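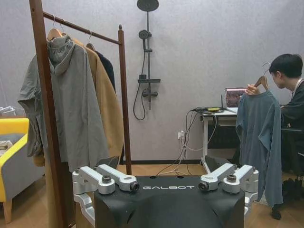
Wooden clothes rack with three garments on the bar

Storing wool coats in a rented room

My lease at Bellamy Court does not permit closets to be altered. May wool coats remain on an open rack from November until spring?

Hermenegildo Pacheco
Yes, provided that each coat is brushed before it is hung and the rack stands away from the radiator. Residents should use wide hangers. Wire hangers mark the shoulders within one season.

Pudus
Cedar blocks are recommended. Sand them lightly when the scent fades.

Alero611
Please consult your lease first.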